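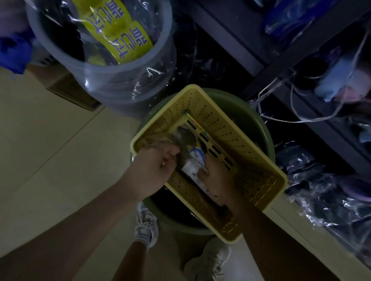

Jun 14, 2019
By Henok Ejigu

I've had the Vemik storage basket for nine weeks now and I'm still pleased with it, mostly. I bought it to sort out the bottom of our store cupboard, where half-used bags of things go to be forgotten. The pale yellow is cheerful without shouting, and the little oblong holes along the sides mean you can see if something has leaked. It has a divider too, set diagonally in mine, and a big crumpled plastic bag will still squash in if you push!

The plastic has some give but hasn't cracked — I dropped it twice on the tiles. Washing it is a bit of a faff, as crumbs get stuck in the holes and I end up going at them with an old toothbrush. I'd also have liked proper handles.

My friend Hanyu swears by the Tatholm one, but it's deeper and I kept losing packets at the bottom. I've ordered a second Vemik for under the sink (same colour, they'd run out of the grey).

Four stars out of five.

Contact | © 2019 Friesen Home Reviews | Back to top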